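Casual packers wanted, December start

Cerura is after casual packers for the gift box run. Small shed, one long bench, radio on most of the day. Work is putting sauce sachets and other little bits into presentation boxes, neatly, over and over. Not glamorous. Pays okay and you get to sit down for most of it.

Shifts 7 am to 1 pm or 1.30 pm to 6.30 pm. Tell us which one suits, or both. Lunch isn't supplied but theres a fridge, a kettle and a microwave that works if you shut the door hard.

What you'd be doing
Folding boxes up from flat, lids included
Placing sachets so the label faces up and reads the right way round
Checking seals top and bottom, any sachet that's split goes in the tub, don't wipe it and put it back
Closing lids, stacking, taping the outer cartons, 40 boxes to a carton

First order is 1000 boxes for Flelar, then 2561 for Paredes straight after, so there's steady work if you want to stay on. 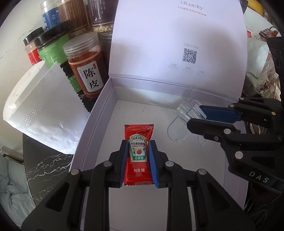 Clean hands, short nails or gloves (we have gloves, all sizes except small, more on order). White boxes show every mark. If you grab a sachet by the middle you'll squash it, go by the sides. You'll pick it up in ten minutes, everyone does.

Who we're looking for
No experience needed. Tidy, on time, okay with doing the same thing for hours. Able to lift a full carton onto a trolley. Good eyesight for small print, glasses fine. Reading some Chinese would be handy for sorting mixed stock but not a must. Students and retirees both welcome, also parents who can only do mornings.

Rate is the casual award rate, paid fortnightly. Bring your tax file number and bank details on the first day, we can't put you on without them. Closed in shoes please. No jewellery at the bench, plain wedding band is ok.

To apply
Short email to the packing desk at Cerura, subject line PACKER 561. Name, phone, which shift, when you can start. No cover letter. Resume if you have one handy. Or drop in to the Hondis building, rear roller door, any time before 3 pm and ask for a form.

We'll ring people as we go so dont leave it too long. Trial shift is two hours and it's paid.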